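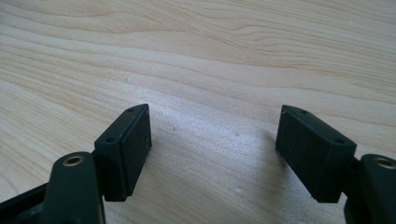 The February meeting of the Roltbridge Readers opened at 7:10 in the evening, a little behind time as usual, with the minutes of the last meeting read aloud and approved after one correction (it was the sequel that was called "soggy," and the first book was very much liked). Ildikó Kerekes took the chair and welcomed two new members, who were warned that we talk over each other and were very gracious in saying they did too. She began with the question of how a long novel is supposed to hold together, and said it put her in mind of the grain on a pale tabletop, all those long wavy lines going off on the slant, squeezed into tight ripples in one place and then flattening out into broad, easy stripes in another, and still all the same piece of wood. Several people said they would be borrowing that one.

1. The book for this month

We had been reading "The Tillard Letters," which runs to 958 pages in the library edition and has been carried about by most of us in a tote bag with some resentment. Of those present, a good half had finished it, a few were well into the last part, and one member confessed to having stopped on page 216, where the older sister burns the photographs, and to having no plans to go back. There was no scolding. In fact it led to the best part of the evening, because it came out that nearly everyone had set the book down at that same chapter, some for a night and some for a week or more, and we spent a long while on why that was.

The general feeling was that the author had asked us to love the older sister for two hundred pages and then made her do something very hard to forgive. Ildikó felt that this was brave. Another member felt it was brave on the author's part and rather unkind to the reader, and would have liked one small hint beforehand. It was pointed out that there is a hint, in the scene with the kettle, and there was then a pause while we all looked for the scene with the kettle.

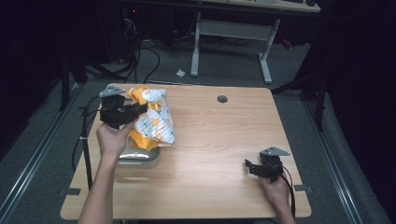

Once it had been found and read aloud, opinion shifted somewhat. The line about the mother "putting everything hot where the children could reach it" had gone past most of us the first time, and the feeling was that a second reading would be rewarded, though only one member said she would be doing one.

The 74 letters that give the book its title were less of a success. Everyone liked the early ones, particularly the letter about the borrowed coat, which had made one of our new members laugh out loud on the bus. By the last third, though, people were skimming them to get back to the story. It was suggested that the brother's letters could all have gone, and nobody rose to defend the brother. There was some debate over whether the letters are meant to be dull, seeing that the brother is dull, and whether this is clever or just long. We did not settle it.

On the ending we were split. I will not set it down in these minutes for the sake of those still reading, but those who liked it liked it a great deal, and those who did not felt the ferry was a bit much.

2. Reading in public

A note had come from our friends in the Kirwood group, asking whether we would join them for an evening of reading aloud, ten minutes each, any book you like so long as you didn't write it. This was warmly received. There was a request that somebody bring a thing with jokes in it, as the last joint evening was lovely but leaned heavily on shipwrecks. Ildikó offered to read from the diary of a country schoolteacher that she picked up at a yard sale, and gave us a taste of it on the spot, doing the voice of the goat's owner, which was much enjoyed. The secretary will write back to Kirwood to say yes and to ask about parking.

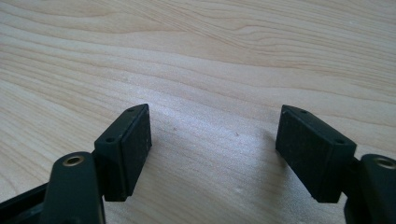
Tabletop grain, with two tiny dark specks near the middle.

3. The book exchange shelf

The shelf outside the Naqvi Room is full again. It was agreed that this is a good problem to have, but that the encyclopedias must find another home, and that people leaving books should please check them first for bookmarks, receipts and, in one case, a birthday check for $10, which has been returned to a very pleased grandson. The thrillers go out as quickly as they come in. The poetry stays put, so a new arrangement will be tried, with the poetry at eye level and the thrillers down below where their admirers will find them anyway.

A member asked whether it is all right to write in a book before leaving it on the shelf. This took up much more of the evening than anybody had planned for. Some of us cannot bear it. Others said the notes in the margin are the reason they take a secondhand copy at all, and one member described an old gardening mystery in which a previous reader had written "NOT HIM" beside every suspect in turn, and had been wrong once. 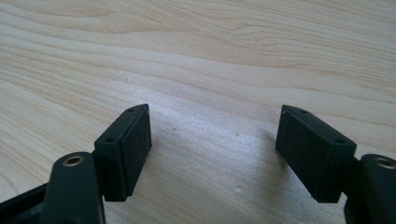 We left it that pencil is welcome and ink is frowned on, and that anyone who gives away the murderer in either one should expect to hear about it.

4. The next book

Three titles had been put forward. The history of lighthouses was withdrawn by the member who proposed it, who had started it in the meantime and wished to spare us. That left a short novel about a piano tuner and a collection of essays on growing up over a bakery. A show of hands favored the piano tuner, mainly on grounds of length, with the essays held over for the meeting after. Members who would like a library copy should give their names to the desk before the end of the week, and those who like to listen instead are told that the reader on the audio version is excellent but very slow.

5. Other matters

Thanks were given for the lemon cake. Would whoever took home the green umbrella kindly bring it back, and collect their own, which has a duck's head for a handle and has been waiting patiently at the desk.

The meeting closed at 9:10, though the conversation about the older sister carried on out to the cars.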